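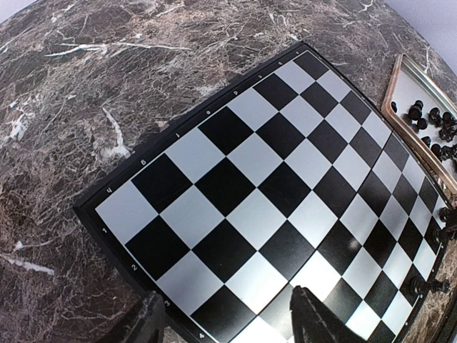
4. Showing the Task by Hand

Home | Papers | Data Notes | Hardware | Contact

Print this page | E-mail this page

4.1 The setup at Gruletitz

All of the demonstrations in this paper were collected on the two-arm table at our Gruletitz site, which we call Olton throughout. Olton is a modest piece of equipment, and we have grown quite fond of it. It has two follower arms facing each other across a marble-patterned top, pale walls on three sides to keep the background plain, and a clear cover over the wiring at the front. The person giving the demonstration sits in front and moves a matching pair of leader arms, and the followers copy the joint angles. We tried a handheld controller during the first month and gave it up, as people found it very hard to roll the wrist with a thumbstick while also thinking about where the elbow was going.

The task is the one we named Brabec. A set of black chess pieces starts in a shallow tray to the right of the board, and the robot has to put them out along the row nearest the front edge. Only the black pieces are used. A piece may land on any free square in that row, and the order is left to the demonstrator, which turned out to matter a good deal more than we had expected (see Section 4.3). Figure 3 gives the fixed camera's view of a board with six pieces in the row and four in the tray. We also keep a second stream from a camera near the gripper, where both fingertips are in view and the board looks strongly curved. We did not straighten this picture before training. Our early attempts at doing so threw away the outer part of the view, and the outer part is very often where the tray is.

We should say a word on the choice of a chess set, as readers of an earlier draft asked whether we planned to play. We do not, at least for now! The pieces are small, dark and shiny, they tip over at the slightest touch, and they lie against one another in the tray in ways that are never quite the same twice. The board has a glossy finish that throws back the ceiling light. Taken together these things make for an ordinary-looking job that is surprisingly full of small decisions, and small decisions are what we wanted people to show the robot.

4.2 How a demonstration is given

Each demonstrator had a practice period of 36 minutes before anything was saved. During practice we asked them to pick up one piece at a time, set it down anywhere on the board, and pick it up again, and we sat nearby and answered questions. Most people began by gripping the leader arms far too tightly — the follower then shows every tremor — and it helped to suggest that they rest a forearm on the table edge. After that the sessions were left mostly in their hands. A demonstration began with a foot pedal and ended with the same pedal, and the demonstrator could throw away the last attempt by pressing it twice.

We gave four rules, printed on a card and taped beside the leader arms:

Bring the open fingers down over the piece before closing.
If a piece falls over on the board, leave it for a moment, then stand it up again.
Keep the left arm back from the board unless it is needed.
When you are unsure, slow down, but do not stop completely.

The last rule deserves some explanation. In our pilot recordings, people would often pause over the tray for several seconds while they made up their minds which piece to take. A pause like that is perfectly sensible for a person, but the policy learned to pause as well and then had nothing in its short memory to tell it that the pause was over. It would hover with the fingers open, sometimes until the time limit. Asking people to keep drifting gently toward something, even if they later changed course, took care of most of this.

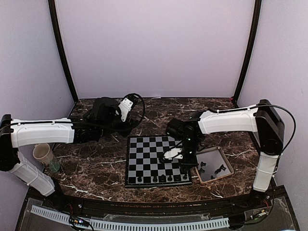
It did bring its own cost, in that the paths over the tray became more varied, and we had to collect more of them before the learned motion settled down.

Altogether we kept 1382 demonstrations, given by 41 people. We made no effort to choose skilled operators. Some had used the leader arms for months on other projects and some had never touched them before the practice period, and we have left both kinds in the data without weighting. The only recordings removed after the fact were those in which one of the camera streams dropped out or the pedal had plainly been pressed by accident.

4.3 What the demonstrators taught us

Iko, the policy described in Section 3, was trained on all of the kept demonstrations at once. Before turning to its scores, we would like to spend a little time on the demonstrations themselves, as going through them with the people who gave them was the most useful thing we did all August.

The first matter is order. Given a tray of mixed pieces, nearly everyone took the upright ones first and put off the fallen ones until the end. This is natural, since a standing piece can be taken straight from above, while a piece on its side has to be pinched across the narrow part and turned on the way to the board. The result is that the hard grasps all sit near the end of a recording, when the row is already filling up and the demonstrator is getting tired. Iko was noticeably worse at those grasps in early runs. For the final quarter of the collection we began with fewer upright pieces in the tray, and the gap narrowed, though it did not close.

The second matter is spacing. Our card said nothing about it, and people had quite different habits. Some left a free square wherever they could, to give the fingers room, and others packed pieces side by side and worked along the row. A policy trained on both habits will now and then start with one and finish with the other, leaving wide gaps at one end and a tight cluster at the other. We considered adding a rule and decided against it, because every such row still counts as a correct one, and we were curious how far plain imitation would get on its own.

The third matter is the left arm. Brabec can be done with the right arm alone, and in about 40 of the recordings the left arm never moved at all. In the rest it was used to steady a piece or to nudge one back onto its square. These nudges are short and easy to miss in playback, yet demonstrators spoke of them warmly, as the moment when the two arms began to feel like their own hands. We have marked them by hand in the released data, and Section 5 looks at whether Iko picks them up.

Contact the Olton group at Gruletitz | Copyright the authors | Back to top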